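4.2 Putting the hat on the stand
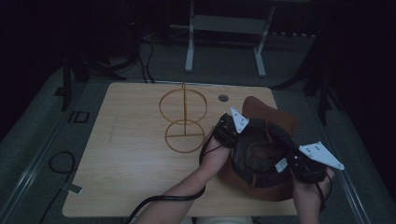 Figure 3. Hat and wire stand on the table. The hat is tilted with its opening upward and is held at both sides; the stand is to the left.

4.2.1 Objects and starting layout

The hat task was the second of the millinery and small display tasks in our set. It was chosen after Lacson's visits to shops that keep soft hats on open stands, where staff told him that returning a tried-on hat to its stand is one of the most repeated jobs of the day and one of the least carefully done. A hat that goes back crooked will hold the crooked shape by morning if the brim is soft enough.

Two objects are used. The first is a tan wire stand with an upper ring and a lower ring joined by a single upright, with a crossbar at the base. The second is a brown hat with a wide, floppy, reddish-brown brim and a dark interior. Both are shown in Figure 3 on the light wood table used for all the tabletop tasks. The stand was supplied by Indeck and the hat came from the Semwal sample range. We did not alter either one. Early on we considered stiffening the brim with spray so that it would behave the same way in each trial, but a stiffened brim is a different object and would have told us little about the shop floor.

At the start of each trial the stand is upright on the tabletop and the hat lies to the right of it. The starting angle of the hat was changed between trials. The distance between the hat and the stand was left to whoever set the table, within reach of a seated adult.

4.2.2 What counts as finished

A trial is finished when the hat rests on the upper ring, opening down, with the brim hanging free on all sides and the stand still upright. We marked a trial as partly finished if the hat was on the ring but the brim was folded under itself or caught between the crown and the wire. Trials where the stand fell over and was set up again were kept, and the fall was noted in the record. Trials where the hat ended up on the floor were also kept.

There was some disagreement over how level the hat had to be. The first version of the instructions said "straight", and participants read this in different ways. Some lined up the crown with the upright, some lined up the brim with the edge of the table, and a few turned the hat until the label was at the back. The final wording was "sitting on the ring and not sliding". This gave up a little neatness, but it could be judged the same way by two raters working apart.

4.2.3 Course of the task

In all, 101 people did the hat task and produced 1091 usable trials. Most trials had the same broad order: pick up the hat, turn it to check the crown, bring it over the stand, lower it, and adjust the brim. The adjusting was where people differed most. Rogelio Lacson, who rated the full set, sorted it into 6 patterns, which are listed in the appendix with the rating sheet.

Turning the hat deserves a separate note. A soft hat picked up by the brim sags, and the crown can collapse inward. People who held it by the brim usually had to stop and push the crown back out before they could lower it. People who held it by the crown had less of this trouble but then had to change their hold near the end of the movement, when the ring was already partly inside the hat. With the opening facing upward the lining can be seen and the crown checked for dents, and many participants spent a moment on this even though the instructions did not ask for it. When we asked them later, the usual answer was that this is how they would look over a hat at home.

The stand caused its own problems. It is light, and the upper ring is easy to nudge with the brim on the way down. Participants who came in from directly above had fewer falls than those who brought the hat across from the side. A heavier stand from Osix was tried in February and gave almost no falls, but the coating on its ring gripped the lining and made the last adjustment harder, so we went back to the wire one. The Osix trials are not included in the totals above.

4.2.4 Notes for repeating the task

The hat should be rested between sessions. After a long run of trials the brim begins to keep the curve it has been held in, and later participants then have an easier job on one side and a harder one on the other. We left it flat under a clean cloth overnight, crown up, with loose tissue inside. Pressing it under books was tried once and left a crease that took most of a week to come out.

Lighting matters more than we expected for the raters. The lining is dark, and in dim light it is hard to tell a dent in the crown from a shadow. If the room can't be made brighter, a small lamp to one side of the table is enough. The rods of the stand are thin and close in colour to the wood, which a few participants also remarked on. A darker mat under the stand would help with this - we did not use one, as it would have changed the surface partway through the set.

The Clirnard scarf hanger task, described in the next section, uses the same table and the same rating sheet with the item on brim position removed.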